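4.2 Why people hang on to team clothes

I went into this part of the study thinking I'd hear about winning. I'd asked 867 former rec league players what they still had in their closets and why, and 850 of them wrote me something I could use (bless them, some wrote pages!). Winning hardly came up. What came up was rides home, bad pizza, and a coach who remembered your little brother's name.

Red was a touchy subject in Jurnia, where both of the old leagues claimed it, and people still argue over who had it first.

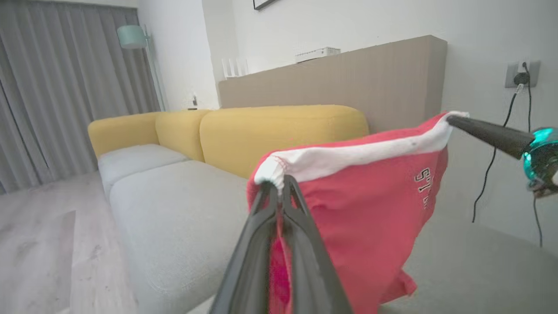
Loretta Whitlock told me I had the whole thing backwards, that folks don't keep the uniform for the memories, they keep it so they won't have to decide anything, and that I should go ask my own mother. I did ask my mother. She sided with Loretta.

So I went back through the answers and sorted them again, this time looking for people who said they'd meant to get rid of the thing and hadn't. Divya Pinto did the same sorting on her own so I couldn't just see what I wanted to see. We disagreed on 9 answers and talked those out over a very long lunch.

The "never decided" group was bigger than I'd guessed, and they were funny about it too. One man had moved his jersey through two divorces and couldn't tell me what position he played. Where it's stored seems to matter a lot: things folded in a drawer with everyday clothes got talked about fondly, while things boxed in a garage mostly got a shrug. 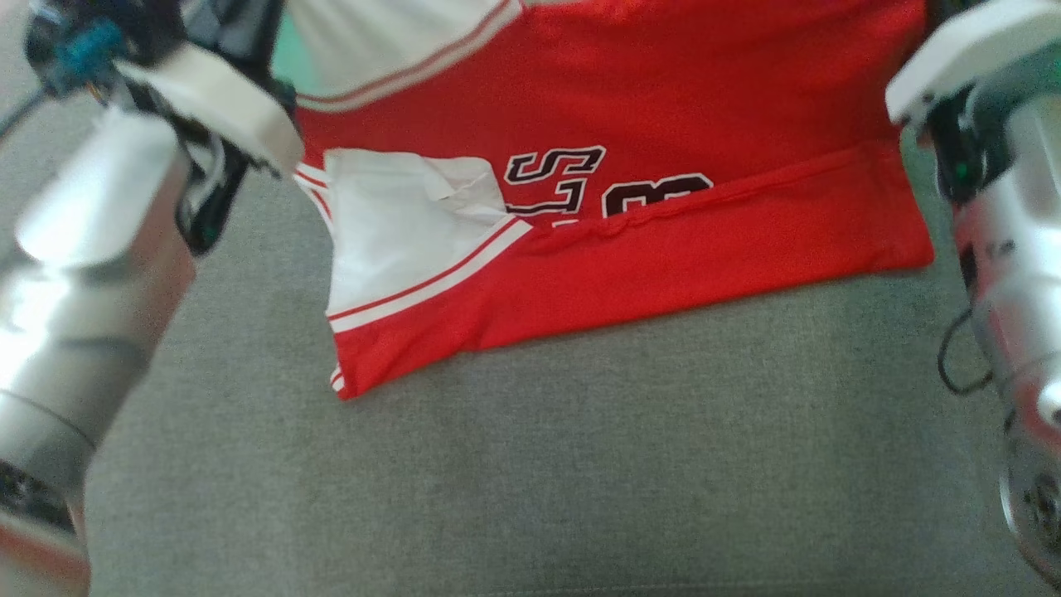
Figure 2. Red basketball jersey, folded.

I want to be careful here, though. People who fill out a form about old uniforms are probably people who like old uniforms, and I don't have a good way around that yet. Birdie Haddad's earlier work in Boateng ran into the same wall.

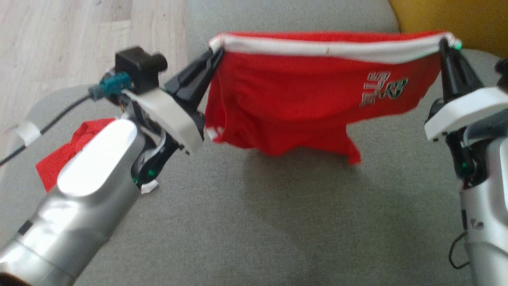
4.3 Giving it away

Passing a uniform on to a kid or a cousin turned out to be its own story, and the March interviews are where I finally started to hear it.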